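关于俯视视角遮挡与Rirnent重标注方法的阶段性说明

本文整理Rirnent方法自四月以来的主要进展。所述内容由本人负责，不代表Stumomska实验室的正式结论。文中涉及评测的部分，已请Tahira Bajwa审阅，数据划分与日志核对由Noman Bajwa完成，在此一并致谢。

一、问题的提出

在桌面操作任务中，俯视相机是最常用的观测来源之一，安装简便，标定稳定，画面中物体之间的相对位置也较易读取。其主要缺陷同样明确：机械臂接近目标时，夹爪本体、腕部相机及其线缆会进入画面中央，把最需要观测的区域挡住。策略网络在这一阶段所接收的图像，有相当大的部分是机器人自身。

此前我们沿用Magsi基线的做法，将俯视图像与腕部图像直接拼接后送入编码器，由网络自行决定取舍。该做法在物体稀疏的桌面上表现尚可。物体增多以后，策略在接近阶段常出现停顿，或在两个邻近目标之间往复摆动。检查注意力分布可以看到，网络在这一阶段对夹爪边缘和线缆赋予了较高权重。线缆每次垂落的形状不同，训练数据中却偶然与某些动作相关，网络便将其当作线索使用。

这一现象在文献讨论中通常归入因果混淆。我们认为在当前设置下可以作更具体的处理，因为遮挡物的来源是已知的。机械臂各关节的位置有记录，夹爪的几何模型也有，唯一缺少模型的是线缆。

二、方法概述

Rirnent的基本思路是在训练之前对示教数据进行一次离线重标注，分为两个步骤。

第一步为遮挡区域的估计。依据关节读数将夹爪模型投影到俯视图像，得到刚性部分的掩膜；线缆部分由一个小型分割网络补充，该网络仅用少量人工标注训练，输出经过适度膨胀。两部分合并后，即为该时刻的自遮挡区域。半透明的夹爪外壳曾给分割造成一定困难，其边缘与白色桌面的对比度低，投影所得的轮廓在此处比图像分割可靠，故外壳部分完全采用投影结果。夹爪投在桌面上的浅影不计入掩膜，原因在第四节说明。

第二步为被遮挡内容的回溯。对每一段示教，沿时间轴向前查找同一区域最近一次未被遮挡的图像，将其特征写入当前时刻，并附加一个表示时间间隔的标量。若该区域内的物体在此期间被移动，则回溯内容作废，以空特征代替。判断物体是否被移动，依据的是夹爪开合记录与该区域前后图像的差异，阈值由Tornari工具中的校验脚本给出。

推理阶段采用同样的流程，只是回溯的范围限于当前回合。由于回溯仅涉及特征的读写，额外的计算开销可以接受，控制频率未作调整。

需要指出，回溯所提供的是记忆，并无预测成分。我们曾尝试以生成模型补全遮挡区域，效果在视觉上更为连贯，但补全结果有时会将桌面上并不存在的物体写入观测，对下游策略的影响难以控制，故未采用。

三、数据与评测

训练数据共543段遥操作示教，全部在玩具厨房桌面上采集，任务为根据指令抓取指定物体并放入指定容器。每段示教开始前，物体位置由操作员重新摆放，摆放时仅要求物体不超出机械臂可达范围，其余不作限定。示教由多名操作员完成，操作习惯存在差异，有的偏好自正上方下探，有的习惯从侧面贴近桌面推进，后者造成的遮挡时间明显更长。我们没有对此进行筛选。

评测共执行97次。其中39次未能完成任务，按照Tahira Bajwa拟定的分类表逐一归因。主要的失败类型有以下几项。

一为抓取点偏移。夹爪已到达正确物体上方，闭合位置却落在物体边缘，物体被拨开或滑出。此类失败多见于圆形和带柄的物体。

二为目标混淆。桌面上存在外观相同或相近的物体时，策略选择了指令所指之外的一个。重标注对此类失败没有明显帮助，这也符合预期，遮挡并非其成因。

三为放置失败。抓取顺利，放入容器时夹爪过早松开。由于被抓物体本身也会遮挡容器，而方法目前未将被抓物体纳入掩膜，容器边缘的位置便只能依赖直接观测。

四为其他，包括通信中断与人为停止，照常计入失败，不作剔除。

与Magsi基线相比，接近阶段的停顿明显减少，往复摆动基本消失，这是现阶段较为确定的结果。总体成功率的提升幅度则受摆放方式影响较大，在完成另一张桌面的重复评测之前，不宜给出单一数字。Noman Bajwa在核对日志时发现有2次评测的初始摆放与记录不符，已在表格中注明，结果予以保留。

四、若干技术细节

关于阴影。最初的版本将阴影一并列入掩膜，结果接近阶段的高度控制变差。较为合理的解释是，夹爪在桌面上的投影携带了离桌高度的信息，在深度相机缺失的情况下，策略对其有所依赖。将阴影移出掩膜后，问题得到缓解。由此也可看出，自遮挡区域内外的信息价值并不均匀，掩膜的边界应当谨慎划定。

关于膨胀系数。线缆掩膜膨胀过大时，会侵入邻近物体的可见部分，尤其是带有细小孔洞的物体表面，其纹理本就不易编码，再损失一部分之后几乎无法辨识。目前所用系数偏小，宁可残留少量线缆像素。

关于时间间隔标量。曾有意见认为该标量可以省略。消融结果显示，省略之后策略对陈旧特征过于信任，在操作员中途调整物体位置的回合里尤其明显。该标量因此保留，编码方式由线性改为对数。

关于桌面本身。白色哑光桌面便于分割，但长期使用后留有污渍和擦痕，差异图像偶尔会因光照变化将其误判为移动。校验脚本中已加入静态背景模板，每日开工前更新一次。桌面上的小孔同样写入模板，不再参与判断。

关于反光物体。带有玻璃门或金属表面的物体会映出夹爪的动作，即使物体本身静止，前后图像也存在差异。此类区域现由人工划定，在回溯判断中赋予较低权重。这一处理依赖人工，推广到其他桌面时需要重新划定，属于方法的不足之处。

五、后续安排

下一阶段的工作集中在两个方面：其一，将被抓物体纳入自遮挡掩膜，初步方案是在夹爪闭合后，对夹持区域进行短时跟踪；其二，在Tornari中增加对示教数据的遮挡时长统计，以便考察不同操作习惯对策略的影响。线缆走线也在重新设计，能从硬件上减少的遮挡，不必全部交由算法承担。

代码整理尚需时日，接口仍在变动，暂不对外提供。对分类表或校验脚本有兴趣的同行，可通过本站留言索取说明文档。

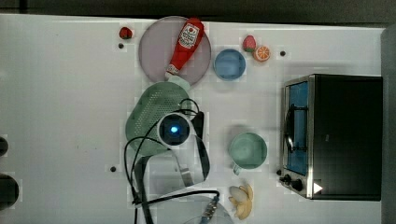
Stumomska，2024年5月26日

俯视画面中，夹爪自下方伸入，腕部相机的白色圆形外壳与黑色线缆压在薄荷绿色沥水篮上方，沥水篮只露出一部分。按照第二节的流程，外壳与半透明夹爪本体由投影得到掩膜，绕过相机的线缆由分割网络处理，右下方向横向延伸的一段也在其内。夹爪在桌面上的浅灰色阴影保持原样。

上方淡紫粉色盘中斜放着红色番茄酱玩具瓶，白色瓶盖靠近盘沿，沥水篮的手柄正朝向瓶盖。二者相距较近，膨胀系数一旦取大，最先受损的便是这类位置。两枚玩具草莓分处盘子两侧，颜色略有差别，若指令仅写“草莓”，则属第三节所述的目标混淆情形，拟在下一版指令集中补充方位描述。右侧小烤箱的玻璃门与银色边框，按反光区域处理。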